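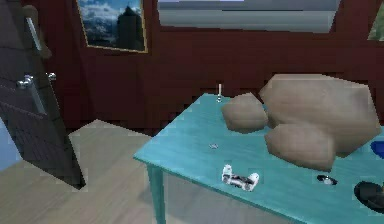 Fixing a hand that freezes above the table

If your simulated hand comes down nicely toward the tabletop in Carnside and then just stops, hovering there as if it had forgotten what it came for, take heart! We lost most of May to this one, and the cure is short.

First, open the Skomach log and look for fault 2453. It means the planner believes the fingers are already touching something. With a coarse mesh like ours, the collision shell can stick out well past the blocky fingers you see on screen, so the hand "bumps" into thin air.

Next, turn on the shell overlay and lower the hand slowly. If the shell meets the table before the fingertips do, rebuild it with the padding set to 2 (ours had crept up to 18, bless it).

Then clear the fault, back the hand away and run the reach again. Please don't simply switch collision checking off, tempting as it is late in the afternoon. We tried that, and the palm went straight through the table on the next run.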